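Comparing Two Finger Sets for Sorting Push Buttons with a Two-Arm Station

Project report, Ulises Restrepo
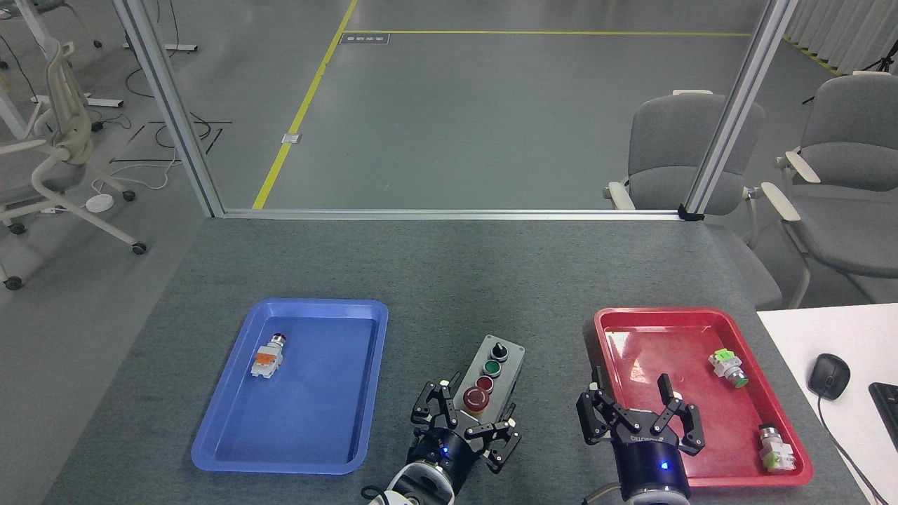 1. Why I chose this subject

In the course before this one we learned to move an arm from point to point, and the objects were always wooden cubes. A cube forgives a lot. If the gripper comes down a little to the side, the cube slides between the fingers and the grasp is still good. I wanted to know what happens when the object has a less friendly shape, and if the choice of fingers matters more than the skill of the person who drives the arm.

Push-button components for control panels are a good test. They have a round cap, a narrow collar and a plastic body with a contact block behind it. The cap is smooth, the block has corners, and the weight is not in the middle. In our task the red ones belong in the blue tray and the green ones in the red tray. Several people asked me why the colours are crossed like this. The trays were given to me with the station and the earlier groups had already written their instructions in this way, so I kept it.

2. The station

The station has two arms standing side by side at a table covered with grey felt. Each arm carries a gripper with two articulated fingers, which open in a V and are moved by a linkage. A tray stands on each side and a control box is between them, with a selector switch, a green button, a red button and an emergency stop. At our station the selector chooses between slow and normal speed, green starts a round and red ends it. I used slow speed for the first practice only.

A camera above looks down at the table. I drove the arms by hand with two leader handles and watched the camera picture on a monitor, so I did not look at the table directly. This was a rule of the project, to make sure that I had the same information as a program would have later.

I compared two sets of finger pads. The first set, Parnon, is hard plastic with fine grooves. The second set, Dagdag, is a soft rubber which bends around the object. Both are project names in our laboratory and both fit the same fingers with two screws. The controller software was Iltent in all tests, and I did not change its settings between the pads except for the closing force, which I explain in part 4.

3. How I made the tests

One attempt means: the component lies somewhere on the felt, one gripper picks it up, carries it and puts it down in the correct tray. I counted an attempt as good if the component came to rest inside the tray without help. If it fell on the felt, or if I needed to open the fingers and try again, I counted it as failed, even when the second try was good.

I made 261 attempts with each set of pads, in sessions of one hour at most. After one hour my hands became tired and I noticed that I closed the fingers too early. With every attempt I wrote down which arm I used, how the component was lying (on the side, on the cap or standing) and, if it failed, in which moment.

I also planned to measure the time of each attempt, but my first way of doing it was bad. I pressed a stopwatch with my foot, and often I forgot it. Later I took the times from the log file of Iltent, so the times of the first session are missing in this report.

4. Results

With the hard pads, 50 attempts failed. With the soft pads, only eight failed. I expected that the soft pads would be better, but I did not expect such a big difference.

The failures with the hard pads were mostly of one kind. When the component lay on its side and I took it by the cap, the grooves touched the round surface only on two thin lines. The lift was fine, but during the carrying the heavy end turned slowly down and then the cap slipped out. When I took the same component by the contact block, it almost never fell. So a part of the difference comes from my choice of where to grasp, and a person who knows this from the beginning would have fewer failures than I had.

The soft pads had a different problem. They hold well, but they do not let go cleanly. Three times the component stayed on one pad for a moment after opening and fell with a turn. It still landed in the tray, so these attempts are counted as good, but for a task where the component must stand upright it would not be acceptable. I wrote these cases in a separate column of my table, because I think that "good" hides them.

About the closing force: I started with the same value for both pads. With this value the soft pads were pressed so flat that the finger tips touched each other below the collar, and the component was pushed upwards out of the grasp. I reduced the force for the soft pads during practice, before the counted attempts. My supervisor says that this makes the comparison less strict, and she is right. On the other side, nobody would use the soft pads with the wrong force in real work, so I think it is fair if it is written clearly.

Placing was more difficult than picking with both sets. The trays have a raised rim, and in the camera picture it is hard to judge how high the fingers are above it. With the right arm I touched the rim many times in practice. The red tray is also glossy and the ceiling lamps make bright streaks on its bottom, which disturbed me when I wanted to see the position of a green component. I tried to turn one lamp off, but then the felt became too dark. In the end I learned to look at the shape of the fingers against the rim and to pay no attention to the bottom of the tray.

5. The left arm and the right arm

I am right-handed, and I was sure that the right arm would be better. In the table there is no clear difference in the number of failures. There is a difference in time: the left arm was slower in the early sessions and became equal later. I think that I was simply more careful with the left hand.

The control box in the middle takes more space than I thought. The fingers are wide when they are open, and if one arm must reach across to the far side, the linkage comes close to the box. I decided that each arm works only on its own side. For components near the middle I always used the arm whose tray was the target. This rule removed nearly all of the small collisions which I had in practice.

6. Problems which are not solved

The screws of the pads become loose. After one long session with the hard pads I found that one pad could be moved with a finger nail. I do not know for how many attempts it was like this. From then on I checked the screws before every session, but the earlier data can be affected.

The gripper is sold by Skuteck together with a third set of pads, made of a foam material. It was ordered in April and came too late for this project. It would be interesting to see if foam holds like rubber and lets go like hard plastic.

All the attempts were driven by one person. I improved during the work, and because I tested the hard pads first, the soft pads had the advantage of a better driver. To change the pads after every few attempts would be the correct method. I understood this only when the first half was finished, and there was no time to start again. If another student continues the project, please change this first.

7. Files

The log files, my table in spreadsheet form and the drawings of both pads are in the project folder, cabinet 937, on the blue memory stick. The column names are in English, but some of my notes in the last column are in Spanish. I can translate them if somebody needs it.

Handed in on 2 Sep 2025.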